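플러니스 레슬링 클럽, 부브몽 겨울 교류전서 단체 우승

2019년 12월 22일

플러니스(Flernness) 레슬링 클럽이 부브몽(Vuvmont) 체육관에서 열린 겨울 교류전 단체전에서 우승했다. 결승 상대는 지난 대회 우승팀인 벨티아(Veltia)였으며, 승부는 마지막 두 체급에서 갈렸다.

이번 교류전에는 중등부와 고등부를 합쳐 선수 102명이 출전했다. 관중은 약 200명이 입장했다. 경기는 자유형으로만 치러졌고, 단체전 점수는 체급별 승패와 폴승 가산점을 더해 계산했다.

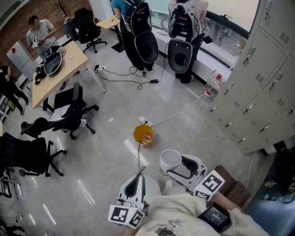

중량급에서 버텨 줄 줄은 몰랐다는 것이 플러니스 주장의 소감이었다. 주장은 8월 합숙 때만 해도 무거운 체급에 나갈 선수가 모자랐다고 덧붙였다.

플러니스는 준결승에서 가파리(Ghaffari) 클럽을 꺾었다. 초반 경량급 세 경기를 내주었으나 중간 체급에서 폴승 2개를 거두며 점수를 뒤집었다. 결승에서도 흐름은 비슷했다. 벨티아가 먼저 앞서갔고, 플러니스는 후반 체급에서 따라붙은 뒤 마지막 경기를 판정으로 이겼다.
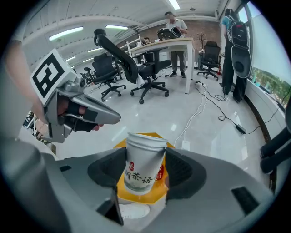

개인전은 단체전과 별도로 진행됐다. 벨티아가 고등부 경량급 우승을 가져갔고, 중등부에서는 가파리 선수들이 고르게 입상했다. 다음 대회부터는 계체 시작 시각을 30분 앞당기며, 매트 주변 음식물 반입도 제한한다. 사진에 보이는 '闲茶语' 글자가 적힌 흰 종이컵 같은 컵도 뚜껑이 없으면 관람석에서만 쓸 수 있다. 뚜껑이 있는 물병은 선수 대기석까지 가져갈 수 있다.

심판 배정 방식도 일부 바뀐다. 같은 클럽 출신 심판은 해당 클럽 경기의 주심을 맡지 않으며, 판정 이의는 경기 종료 직후 지도자 한 명만 제기할 수 있다. 변경된 규정은 각 클럽에 서면으로 전달된다.
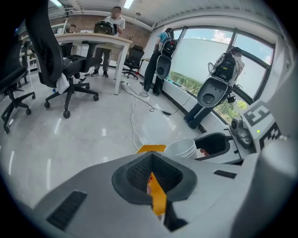

벨티아 측은 마지막 판정에 아쉬움이 남지만 결과를 받아들인다고 밝혔다. 경량급의 기량은 확인했으니 봄까지 후반 체급을 보강하겠다는 설명도 있었다.

플러니스는 짧은 휴식 뒤 훈련을 재개한다. 신입 회원은 중학생 이상이면 경력과 관계없이 지원할 수 있고, 신청서는 부브몽 체육관 접수처에서 받는다.

문의: 플러니스 레슬링 클럽 사무국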